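Brorden Extending Table – Section 5: Placing, Leveling and First Use

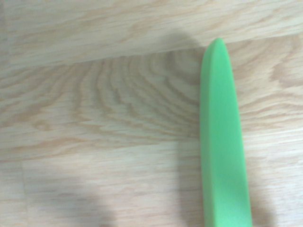
Figure 5. Green item with a rounded end on a light wood-grain surface.

Read this section after the legs and the center rail are fitted. If the rail still moves when you push it by hand, go back to Section 4 and tighten the four rail bolts before you continue.

You will need the leveling key from the parts bag, a spirit level, a soft cotton cloth and a second person. The assembled table weighs 106 pounds with the extension leaf stored inside.

CAUTION: Do not drag the table. Dragging can bend the leveling feet and mark the floor. Lift by the side rails under the top, never by the top itself.

Choosing a place

Leave 900 mm of clear floor on each side where people will sit. A chair can be pulled out in less, but getting past someone who is already seated is difficult.

The table opens from the end with the Orkodent label on the underside. Check that this end faces open floor. If it faces a wall, turn the table before leveling it.

Keep the table away from radiators, floor vents and wood stoves. The top moves a little with the seasons, and steady heat from one side will make the joint between the two halves open unevenly. If your floor is heated, set the heating to its normal level the day before you level the table.

Direct sun changes the color of the top over time. The extension leaf spends most of its life inside the frame and stays closer to its original shade. To keep the two near each other, leave the leaf in place now and then during the first months.

Leveling the table

1. Close the table fully and lock both catches.

2. Turn all the feet clockwise until they stop. Use the leveling key, flat side up.

3. Press down on each corner in turn. Note which corner rocks.

4. Turn the foot at that corner counterclockwise, half a turn at a time, until the rocking stops.

5. Lay the spirit level along the top, then across it. Adjust the feet at the low end or the low side by equal amounts.

6. Open the table halfway and check again with the level on each half.

7. Close the table and tighten the lock nut on every foot.

NOTE: Each foot can be lowered by 5 mm at most. If this is not enough, place a hard pad under the foot. Do not use folded cardboard or felt for this purpose. Both compress, and the table will be out of level again within days.

If the table is level when closed but not when open, the center rail is usually the cause. Loosen the rail bolts a quarter turn, open and close the table 2 times, and tighten the bolts again with the table closed.

Opening and closing

1. Clear the top. Plates and lamps can tip when the halves move.

2. Release both catches. They are under the long edges, near the middle.

3. Stand at the label end and pull evenly with both hands. Pulling from one corner makes the runners bind.

4. Lift the leaf out of its cradle and lower it into the gap, pins first on the side farthest from you.

5. Push the halves together until the pins are seated, then lock both catches.

To close the table, follow the steps in reverse order. The leaf must lie flat in its cradle. If it sits high at one end the halves will catch on it, and forcing them will chip the edge of the leaf.

WARNING: Keep fingers out of the gap between the halves. Children should stand back from the table while it is being opened or closed.

The runners are stiff when new. They ease after the table has been opened a few times. Do not use oil on them – it collects dust and turns to paste. If the runners stay stiff, rub the metal faces with a dry candle stub and work the table back and forth.

First cleaning

The top leaves the factory with a light film from the packing foam. You may notice it as a slight drag under your hand, or as dull patches when you look along the surface toward a window.

1. Wipe the whole top with a cotton cloth dampened in plain lukewarm water. Wring the cloth out well first.

2. Dry the top at once with a second cloth, working with the grain pattern.

3. Repeat if dull patches remain.

4. Wait until the following morning before laying a tablecloth or mats on the top.

Anything stuck to the surface, such as tape residue or a scrap of foam, can be lifted off with a plastic edge held nearly flat. Do not use a metal blade, scouring powder or the rough side of a kitchen sponge. For tape residue that will not lift, put a few drops of cooking oil on it, wait ten minutes, and wipe with a drop of dish soap on a damp cloth.

Daily use

Wipe up water, wine and coffee soon after they are spilled, especially along the center joint. Use a mat under hot dishes. A mug is fine without one. Rubber feet on vases and table lamps can leave a mark that does not come out, so put a piece of cork or felt under them.

Do not sit or stand on the open ends of the table. The load rating in Section 1 applies to weight spread over the whole top.

Check the leg bolts after the first month and then twice a year. If you move the table to another room, level it again from step 1.

Using the table with other pieces

The Mussa bench fits under the long side when the table is closed. With the table open, the bench can be placed anywhere along that side, but keep it clear of the catches so they can be reached.

The Grerier glass top is not suitable for this model. It covers the center joint and prevents the table from opening.

Spare feet, lock nuts and leaf pins are listed in Section 7. Have the number from the underside label ready when ordering.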